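# Cesto de vime para guardar cubos: como evitar que os miúdos (e eu) desistam ao terceiro dia?

**Reshma Xaba**

Boa tarde a todos. Temos em casa cubos de madeira em número suficiente para reconstruir Lisboa depois de um sismo moderado, e neste momento vivem todos no chão, de preferência no caminho entre a cama e a casa de banho. Comprei um cesto retangular de vime, sem tampa, dos baixinhos, e pus na mesa da sala com uma toalha branca por baixo para não riscar o tampo. A ideia era os meus 2 filhos arrumarem tudo ao fim do dia.

Funcionou três dias. Agora o cesto está lá, muito bonito, e os cubos estão por todo o lado menos dentro dele. Além disso a toalha anda cheia de vincos e manchas cinzentas que não saem na máquina. As minhas dúvidas:

- o cesto deve ficar na mesa ou no chão?
- separo por cores ou vai tudo ao molho?
- alguém sabe tirar as manchas da toalha?

Obrigada desde já. Escrevo isto descalça, portanto com alguma urgência.

---

**Wilmer Taipe**

Fui educador de infância e passei por isto com turmas inteiras, por isso respondo com a serenidade de quem já pisou de tudo.

Mesa, se os miúdos chegarem lá sem trepar. No chão, o cesto passa a barco, chapéu ou cama do gato antes do jantar. E deixe-o sempre no mesmo sítio, com a abertura desimpedida e espaço livre à volta para pousar os cubos que ainda faltam guardar.
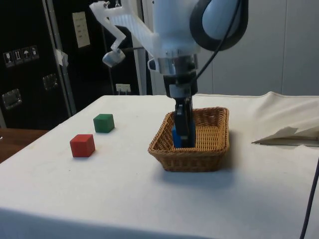 Quanto às cores, eu não separava. Já vi famílias com um cesto para os vermelhos, outro para os verdes, outro para os azuis, e ao fim de uma semana quem arrumava era o pai, às onze da noite, a resmungar. Um cesto, tudo lá dentro, acabou. Se quiser fazer disso um jogo, peça uma cor de cada vez: primeiro os azuis, depois o resto. Com os meus alunos de 4 anos resultava quase sempre. Com os de cinco já havia negociação sindical.

Outra coisa: pousar, não atirar. O vime parte nos cantos e depois começa a largar lascas. Passe a mão pelo rebordo de vez em quando.

---

**Radoslava Michalík**

Manchas cinzentas em toalha branca, cá em casa, eram do pó do próprio vime. Sacuda o cesto lá fora, passe um pincel seco no fundo e lave a toalha à parte com percarbonato, de molho umas horas. Os vincos saem com ferro, ou então aprende-se a gostar deles. Eu aprendi.

---

**Juraj Michalík**

Caixa de plástico com tampa. De nada.

---

**Reshma Xaba**

Obrigada, Wilmer, hoje tentámos por cores e o mais velho guardou os azuis todos. Depois declarou que os vermelhos eram da irmã. A toalha está de molho. Juraj, vou fingir que não li.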